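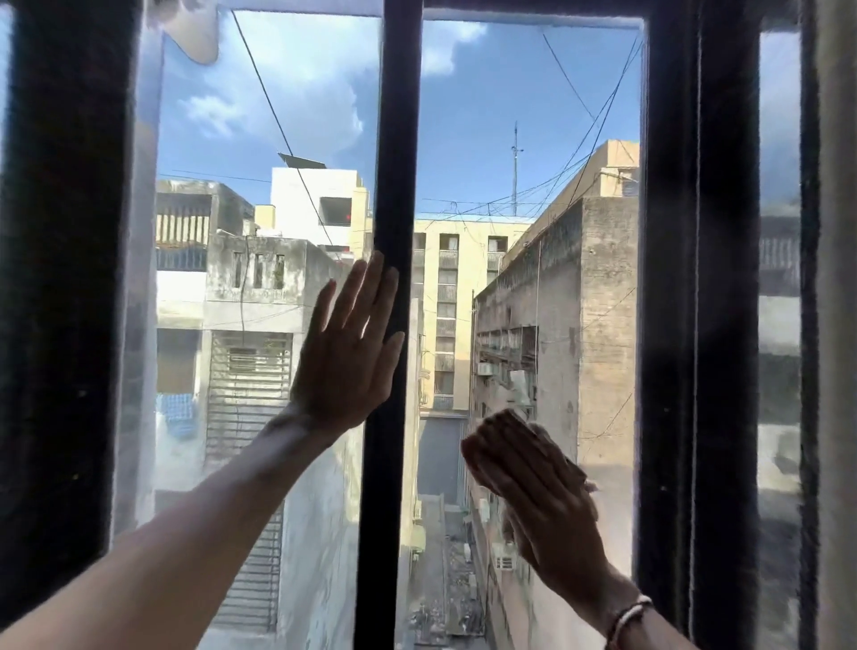
Salameh wants it noted that the inside panes get done before the outside ones on this floor, and that the October sheet had the order backwards. "We lost an afternoon to it," the reply on the last sheet reads. "Please change the order on the form itself, a note at the bottom gets missed." The order has been changed below.

WINDOW CLEANING AND INSPECTION CHECKLIST
Site: Jutbridge, upper floor, street side
Unit: 203
Contractor: Nillex
Date: 2024-12-23

Mark each line OK, FIX or N/A. Write the comment on the same line.

BEFORE STARTING

Sills cleared of plants, papers and chargers: OK
Comment: Tenant had moved everything to the table before we came in.

Floor under the windows dry and covered: OK

Blinds raised and tied off: FIX
Comment: Cord on the blind in the small room is frayed near the top. Blind stays up but should not be used until the cord is replaced.

Sashes closed and latched before any pressure is put on the glass: OK
Comment: Latch in the kitchen needs a hard push to close fully. See Hardware.

Step stool checked, feet not worn: OK

GLASS, INSIDE FACE

Wiped dry first to take off dust: OK

Damp cloth, top to bottom, folded to a clean side for each pane: OK
Comment: Dark frames show every bit of lint. Use the flat-weave cloths from the Brustport box. The fluffy ones go back to the store.

Smears checked from the side as well as straight on: FIX
Comment: Bright daylight made it easy to see what was left. Second pass needed on the kitchen panes. Done before leaving.

Tape, paint spots and stickers removed: FIX
Comment: Old glue on one bedroom pane. Softened with warm soapy water and most came off. Do not use a blade in this unit. The glass scratches and we have no record of what coating is on it.

Chips or cracks: OK
Comment: None found.

Fogging between panes: N/A
Comment: Single glazing in the small room. The others have no fogging.

GLASS, OUTSIDE FACE

Reached from inside with sash open and stool kept clear of the opening: N/A
Comment: Not done on this visit. Wind too strong. Move to the next visit and do the bedroom first.

FRAMES AND SEALS

Frames wiped, inside edge and center bar: OK
Comment: Plain water only on the dark finish. The spray cleaner leaves pale marks that take longer to get off than the dirt did.

Tracks vacuumed and drain holes open: FIX
Comment: 2 drain holes blocked in the living room track. Cleared with a plastic pick. Check again after heavy rain.

Rubber seals seated, no gaps: FIX
Comment: Seal has pulled out of the lower corner in the kitchen. Pressed back in by hand but it will not hold. New strip needed.

Condensation or mold on the sill: OK
Comment: Slight gray line behind the bedroom radiator, wiped off. Tell the tenant to leave the blind up a little at night.

HARDWARE

Handles tight: OK

Latches catch fully: FIX
Comment: Kitchen, as above. The keeper plate has dropped and wants moving up a little. Same fault was on the October sheet and was marked closed. It was not closed.

Opening limiters fitted and working: OK
Comment: Tested all of them by hand. They stay fitted except when the outside face is being cleaned.

FINISHING

Cloths counted back into the bag: OK
Comment: 12 out, 12 back.

Water poured away in the utility sink, not the bathroom: OK

Sills dried and the tenant's things left where they were found: OK

OPEN ITEMS CARRIED FORWARD

Blind cord, small room
Kitchen seal, lower corner
Kitchen keeper plate
Outside faces, all windows

Parts for the seal and the plate to be ordered through Salameh. Keep the old keeper plate until the new one is fitted, the screw spacing is not standard.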